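Gatlow G2 parallel gripper – bench notes and kit page

Posted Jul 29, 2025 by Hubert Sobczak

In stock, ships with the Honar wrist plate, cable and spare finger pads

I sell a fair few small grippers, and the question I get most is whether the Gatlow will cope with kitchen stuff. Plates, bowls, packets, chopsticks, all the awkward shapes you find in a sink. So I've been trying it on the two-arm bench, and I've let the table get as messy as a real one would.

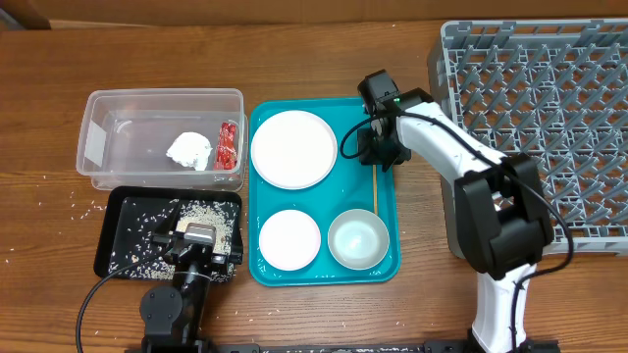
Rice on the black tray, dishes on the teal one, rack on the right.

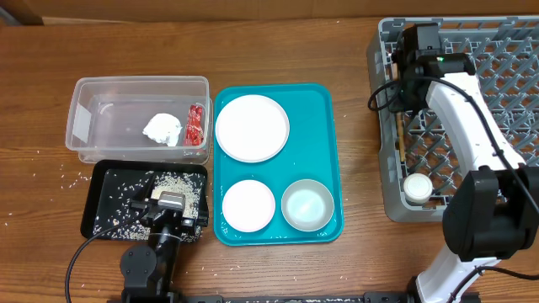
I've had the G2 on and off the bench since June, swapping it with the Mikuš two-finger unit I used before, and I reckon I've got a decent feel for both by now. I'm not a lab and I don't have a force gauge worth bragging about, so take this as one bloke's opinion after a lot of picking things up and dropping them again.

Thin plates first, because that's where most cheap grippers fall over. A plate lying flat gives you next to nothing to grab. With the Mikuš I had to come in at a steep angle and hope the lip caught. The Gatlow fingers are narrower at the tip, so I can get one under the rim and close from above without shoving the plate halfway across the bench. It still misses if my approach is sloppy – I'd call it forgiving, but only just.

Bowls are easy on either one. Pinch the wall, lift, done. If bowls are all you ever move, save your money and buy the Mikuš, which I also stock and will happily sell you!

Chopsticks surprised me. I expected the stick to roll out of the pads every time, and with the standard pads it did roll quite a bit. Swap to the grooved ones (they're in the box, in the little paper envelope that everyone throws out, so please check) and it holds nicely. Turning a stick upright is still fiddly and I'm slow at it.

Packets are the weak spot. Anything shiny and crinkly slides until the pads have been wiped down, and if you squeeze harder the contents just move to the other end. I've tried the softer Truvutum pads on the same fingers and they're a clear step up for wrappers, but they pick up dust and crumbs like you wouldn't believe. I keep a damp cloth beside the bench and give them a wipe between runs.

Loose grains, well, don't buy any parallel gripper for that. You want a scoop. What I was keen to find out was whether grit gets into the slides, and after 3000 open-and-close cycles on a dirty bench mine still runs smoothly. I do brush it out at the end of the day.

Cable routing gets its own paragraph because it drives me up the wall. The supplied cable is generous, and if you let it hang in a big loop it'll find the rim of every tray you own. Clip it close to the wrist, leave enough slack for the full roll, and test the roll by hand before you power up.

What's in the box
G2 gripper body
2 standard fingers, fitted
2 grooved pads
Honar wrist plate and 6 screws
Cable, 3 m

Fitting notes
The plate fits Honar wrists straight out of the box. For other arms, send me the bolt pattern before ordering and I'll tell you if I've got an adapter. Do the screws up by hand first, then nip them up in a cross pattern. Home the gripper with nothing between the fingers or it'll think closed is wherever your bowl was.

Truvutum soft pads are sold separately, and so is the scoop finger when I can get it. Allow up to 3 weeks for that one.

Questions about colour, lead times or trade pricing, use the contact form and I'll get back to you – usually in the evening, once the bench is switched off.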